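wurndale-remotes – README

Notes + data card for the battery swap set. Written fast, will tidy up later. If something here disagrees with the csv, trust the csv.

What it is

Clips and stills of one household job: getting old AA or AAA cells out of a TV-style remote and putting others in. Lid already off in most of them. 165 episodes, 2000 stills pulled from those, plus a small text file per episode saying what was tried and how far it got.

Subject is the remote and the battery bay. Springs, contacts, latch slots, the little plastic wall between cells, how tight everything is. People who only ever change batteries with a fingernail will know the feeling.

Where

All shot at Wurndale, same tabletop the whole way through. Glossy, marble pattern. The gloss matters – see Known problems.

Typical moment, pry stage: 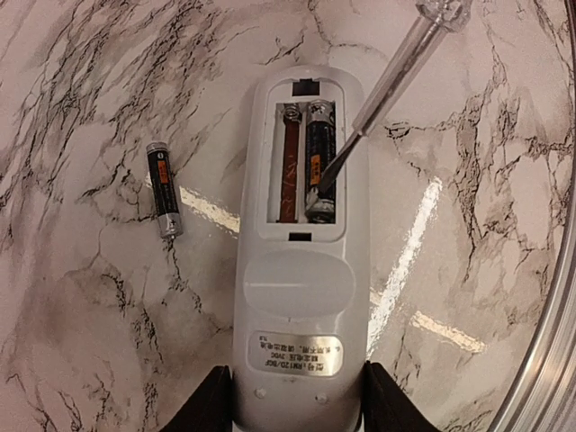

Pry stage. Left bay empty, screwdriver reaching into the right one.

Stages

Each episode is split into stages. Names are what you'll find in the stage column.

open – lid comes off, or is off already
look – back of the remote up, bay visible, no tool yet
pry – tool in the bay, working on a cell
lift – cell leaving the bay
clear – both bays empty
fill – new cells going in
close – lid back on. Only in 55 episodes, we ran out of patience with lids

Not every episode has every stage. Some start at pry. Some never get past it. An episode that stops early is kept if the stills are sharp, and gets outcome = partial.

Stage boundaries were marked by hand by one person (Alcides Arruda), then spot checked. He marks pry from the first still where the tip is inside the white rim, not when the tool shows up at the side. Older labels did it the other way, and those were redone for Ulteo but maybe not all of them. If you see a pry that starts early that's why.

Bay state

Two columns, bay_a and bay_b. Bay a is on the left when the remote's rounded label end points up and you're looking at its back. Stays bay a however the remote is turned after that. This trips everyone up. When the remote is diagonal, turn it upright in your head first, then read the column.

Values: full, tilted, empty, unknown. Tilted means one end of the cell is up out of its seat. If it's only a hair up and you have to squint, it's full. Use unknown when a tool or a hand or a shadow covers it, dont guess.

No column for whether a cell is flat or fresh. You can't see that. We did not test the cells and the pictures can't tell you.
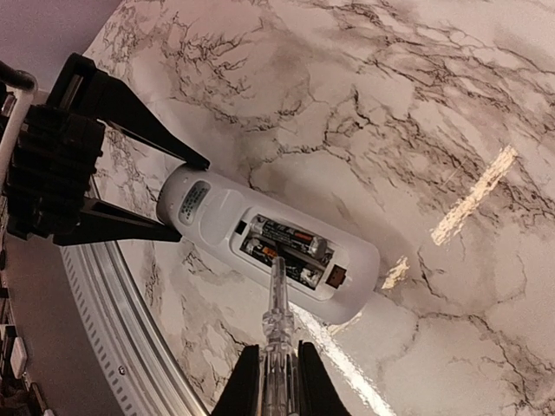 Can I use any screwdriver to get a stuck cell out?
A small flat one is fine for most remotes. Go in at the end with the spring and push the cell toward it a little before lifting, so the other end gets free first. Don't dig at the wrapper – if it tears, bare metal can touch the contacts. Wood or plastic tools are kinder to the casing if you have them.

Doing it yourself at the table

Several people asked for the plain steps so they could match our clips at home. Roughly:

1. Remote face down on something flat. A folded cloth under it if the table is slick.
2. Lid off, put it where it won't slide away.
3. Look which way round each cell sits. Take a picture if you'll forget.
4. Ease out the looser cell first. More space for the second.
5. Look at the springs. White or green crust = stop and clean that first, gloves on.
6. New cells in, flat end to the spring, unless the marks in the bay say otherwise.
7. Lid. Press a button.

Step 4 is the one that differs from person to person. We have no rule for it in the set, the order is just whatever happened, it's in the first_out column.

Folders

stills/ – jpg, grouped by episode
clips/ – mp4, no sound
notes/ – one txt per episode
labels.csv – stage, bay_a, bay_b, first_out, tool, outcome
splits/ – train and held-out lists

Held-out is 400 stills. Split is by episode, so you won't get near-twins on both sides. Please keep it that way if you cut your own.

The Dantas subset (splits/dantas.txt) is the messy one. Stuck cells, bad angles, remote skating around. Don't train only on that, and don't leave it out either, numbers look much too nice without it.

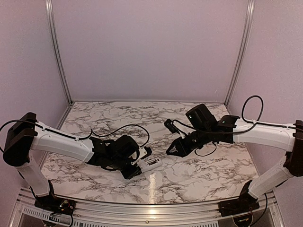

Bokham is the smaller subset, mostly look and clear stages, good for a first pass if you just want to find out whether your bay detector works at all. Loads quick. Start there, then move on to the full list, then Dantas.

Known problems

Glare. Shiny tabletop, shiny cell ends. Silver cap next to silver spring can go to one bright blob and the bay gets called full when it's empty. We relabeled the worst ones, some are still in.

Dark cells in a dark recess. Same trouble, other direction. Look at the color band on the wrapper, it's often the only part that reads clearly.

Label text on the remotes is mostly too small to read. Don't plan on OCR.

Light remotes are overrepresented. If yours is black expect worse results around the rim, the rim contrast is doing a lot of the work.

first_out is blank where a clip starts with one bay already empty. That is on purpose, we don't know and neither do you.

Notes files have typos. The tool column has both "screwdriver" and "screw driver", merge them. Will fix in the next relase.

Changes

v3 – redid pry starts for Ulteo, added first_out, dropped the lid color column, no one used it
v2 – Dantas added in December, splits redone by episode
v1 – first upload, bay columns were swapped, please delete if you still have it

Questions

Open an issue with the episode number and the still name. "The labels look off" with nothing else attached will sit there a long time. Label fixes as a csv diff are best – Alcides merges those himself, usually in a batch.

Todo: thumbnails for the notes folder, a proper page on lids, check Bokham for leftover v1 rows.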